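Setting up a pick-up test on foam tiles

I put off the test area for months, and then it took one evening! You want foam play mat tiles, the sort that lock together like a jigsaw, a drinks can and a plastic cup. Push the tiles together on the bench and press hard along the join, or the cup will rock when you stand it near the seam. Clamp both arms down before you power anything up (I forgot, Mei Ambrose will never let me hear the end of it).

Now stand the can on one tile and the cup on the other, with plenty of bare mat between them. Open the fingers wide and drive the first arm in slowly, low down, until there's one finger on each side of the can. Keep the second arm well back for now.
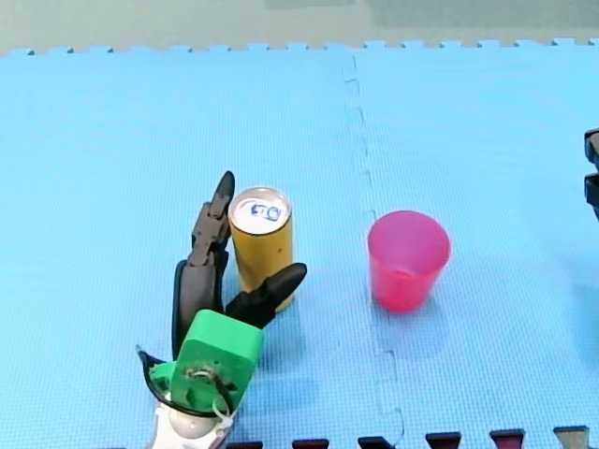
Don't close the grip yet. Nudge the wrist till the gaps look even, save that position, then close in small steps. I use 5 steps with a pause after each, so I can hit stop if the can starts to tip. My saved closing value is 678, but yours will depend on your servos, so start wider and creep down.

Once the can lifts cleanly, do the same with the cup. Go gentler, it squashes.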